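Ondport Site
Two-Arm Bench Cell: Pre-Run Safety Checklist with Comments
Cell reference: Tisano
Inspection date: 25 August 2022
Status: released with two open items

Scope: bench, both arms, grippers, fixtures, props and the floor area behind the bench. Controller software is covered by a separate sheet.

Result codes: OK, OPEN, N/A. An OPEN item needs a comment. An item left blank counts as OPEN.

Section A. Stopping and access

A1. Emergency stop pressed and released, both arms lose drive power. OK
A2. Emergency stop can be reached from the operator's chair without leaning over the bench. OK
A3. Restart after a stop needs a separate action at the panel. OK
A4. Reduced speed mode selected before any hand enters the work area. OK
Comment: The mode lamp is hard to read from the left side of the bench. Check the panel text as well as the lamp.
A5. Floor marking intact on all open sides. OPEN
Comment: Tape lifted near the storage shelf. Replace before the October review.

Section B. Arms and grippers

B1. Arm base bolts checked against the torque marks. OK
B2. Gripper fingers free of cracks and loose pads. OK
B3. Finger screws checked by hand tool, not by eye. OK
B4. Gripper force limit matches the value on the task sheet. OK
B5. Each arm moved by jog through its full task path with the other arm parked. OK
B6. Both arms moved together at reduced speed, no contact between links. OK
Comment: Run 3 passes. The first pass was stopped by the operator to move a prop and was not counted.

Section C. Bench and props

C1. Mounting plates at the front edge tight, no play when pushed by hand. OK
C2. Only the props named on the task sheet are on the bench. OK
C3. Glass items set down clear of the bench edge and inspected for chips. OK
C4. Appliance stable on its feet. Lever or lid can move through its full travel without striking an arm. OK
C5. Appliance warning labels left in place and readable. OK
Comment: The beverage task uses a capsule machine, a tray and a drinking glass. Treat the lever as a moving part of the cell. Its open position must be entered in the collision model along with its closed position.
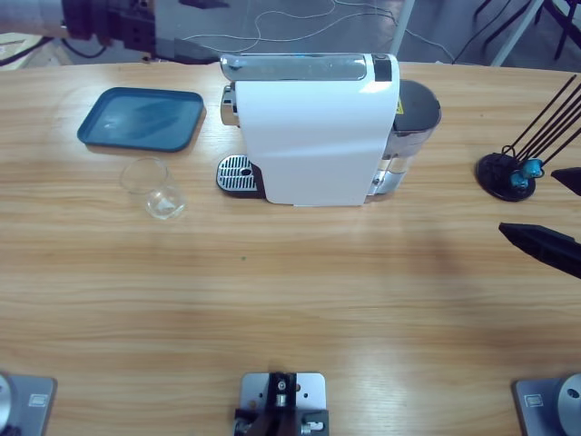 Ackermann objected to the wording of C3, asking that glass be banned from the bench outright and replaced with plastic of the same size until a task has been run 88 times without a dropped part. The reply entered on the sheet was that plastic slides differently in the fingers and that the force limit in B4 would then be set for the wrong item. C3 stays as written for this release. The request is carried over to the review.

Section D. Cables and floor

D1. Cables behind the bench secured and outside the walking route. OPEN
Comment: Fit covers or tie the runs to the bench legs. Loops on the floor are accepted only inside the marked area and only while the cell is attended.
D2. Arm cables have slack at full reach and do not rub on the bench edge. OK
D3. Appliance power lead plugged into the switched outlet, not into the arm supply. OK
D4. Stands and poles behind the bench stable when pushed at mid-height. OK
D5. No storage or packing material within reach of either arm. OK

Section E. Liquids

E1. Task sheet states whether the run is wet or dry. OK
E2. For wet runs, water is filled with both arms stopped. OK
E3. Absorbent pads within reach of the operator. OK
E4. No power strip below bench height on the appliance side. OK
Comment: A Trusar strip was moved to the wall rail under work order 369. The old clips are still on the bench leg and can be removed at the next service.

Release conditions

Close A5 and D1 before any unattended run. Attended runs may go ahead at reduced speed. Repeat Sections B and C after any change of gripper fingers, fixture or prop, and file the new sheet with this one.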